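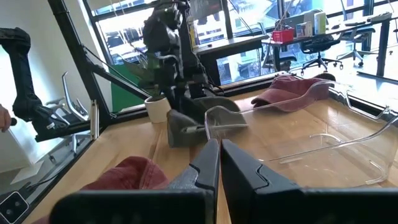
Red cap and clear tray on the table.

Flirnow 14 FAQ: the stuff you keep asking

We got a pile of mail after the laptop review went up. Answers below, quick ones. Will add more when there's time.

Which model did you test?
The middle one. 16 GB memory, 512 GB drive, the matte screen. Not the touch version. Bought at retail, $700, no loaner.

Is the cheaper one ok?
For email and homework, sure. It's $300 less and you feel it. Half the memory, dimmer screen, and the memory is soldered so you can't fix that later. If you keep 30 tabs open, skip it.

How long does the battery last?
Six hours of real work. Browser, music, a couple video calls, brightness a bit over half. The box says more. The box always says more. Video playback only, wifi off, it goes longer but who does that.

Does it get hot?
Warm above the keyboard when exporting video. Palm rest stays fine. Fan is audible, kind of a low whoosh, not a whine.

Can I upgrade anything?
Drive yes, memory no. Wifi card also no. Bottom comes off with regular Phillips screws, two are hidden under the rear foot. Go slow with the clips on the left side, we bent one. 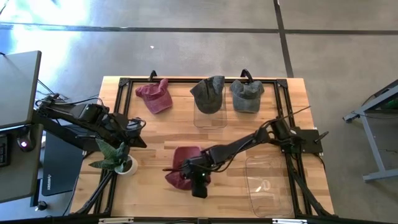 By Areeba Malik | Updated 2020-07-28 | Extra testing: Brendan Mac Giolla

Will it charge over USB-C?
Yes, both ports. The 65 watt brick in the box is fine. A phone charger will trickle it overnight but don't expect it to keep up while your working.

What about docks?
We tried the Butier dock and it ran two outside monitors with no fuss. The older Tuteo hub was flaky, second screen dropped out after sleep. Unplug and replug brings it back. Tuteo support told us a firmware fix is planned, no date.

Flirnow or the Võ 14?
Get asked this the most. The Võ has the nicer keyboard and a much better webcam. Flirnow has the better screen and more ports. Brendan would take the Võ, I'd take the Flirnow. If you type all day go with Brendan.

Is the webcam really that bad?
Yeah. Grainy even next to a window. Fine for a class where you're one of twenty little squares. For interviews get a cheap USB one.

Linux?
Installed fine on ours. Sound and wifi worked right away, fingerprint reader didn't. Sleep was hit or miss until the March BIOS update, so do that first, from Windows, before you wipe it.

Games?
Older stuff on low. It's integrated graphics, no miracles.

Mine came with a loose hinge, normal?
No. Ours is stiff, you need two hands to open it. Send it back inside the return window, don't wait for it to get worse.

How do I turn off the startup chime?
BIOS, tap F2 at power on, second tab, "Boot sound". Took me way too long to find taht.

Will you review the 15 inch?
When it ships here. Same chip from what we've read, bigger battery, number pad. Please stop asking about the pink one, we dont know either.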